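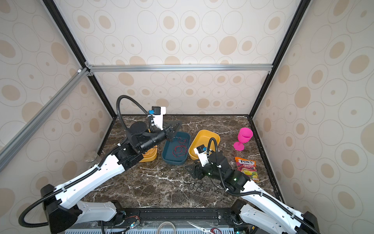
How to remove rust ring from marble table top?

Asked by Fuad Alemneh, October 18, 2015

Hello everybody. I have a dark brown marble top with white veins, I bought it second hand in August from a shop in Perkard. Last week I left a tin of shaving foam on it near the corner and now there is an orange ring, the size of the tin. I tried warm water and washing-up liquid, then a bit of white vinegar on a cloth. The orange is the same but the place where I put vinegar is now dull, and when I look from the side I see it very well. Did I make it worse? The shop said the stone was sealed but they had no paper for it. I don't want to pay for a new one, they asked me 199 only for the cutting.

3 answers

Satish Pinto
Member, 546 posts

Please stop with the vinegar. Marble is a soft stone and any acid eats the polish, also lemon and most of the bathroom sprays. The dull place is not a stain, it is the surface itself which is damaged, so no cleaner will bring it back. You have two different problems and I would do the rust first.

For the rust you need a poultice. This is a paste which stays on the stone and pulls the colour out while it dries. Buy one which says on the box that it is for rust and safe for marble – many rust removers are made for granite or for tools and they are acid. I used the one from Sallell. Wet the stone with clean water, put the paste as thick as a pencil, a little wider than the ring, and cover with kitchen film. Leave it one day. Then take off the film and let it dry completely before you lift it with a plastic scraper. Mine needed three times. An old ring can leave a light yellow shadow.

After that, for the dull place, marble polishing powder with a damp felt pad, small circles. Try first somewhere hidden. On dark stone every mistake is visible, so go slowly. If it is bigger than your hand, call a stone man.

Then test the seal: put a few drops of water and wait 13 minutes or so. If the stone goes darker under the drops, it needs sealer.

luangrath_k

baking soda and water, leave overnight. worked on my kitchen worktop (I think it is granite but should be same)

Vamitz16

Baking soda will not harm it if you don't rub, but for rust I doubt it. I agree with the first answer about the poultice. One thing to add, don't use wire wool on the ring, small pieces of it stay in the stone and they rust also. I have a marble window sill and I put cork circles under all tins now.

Comment from Fuad Alemneh: Thank you Satish. I did the paste two times, the ring is now very pale. I did not start with the powder yet. Does the felt pad need to be on a drill or is by hand enough?

Comment from Satish Pinto: By hand is enough for a small place. With a drill keep it slow and add water often.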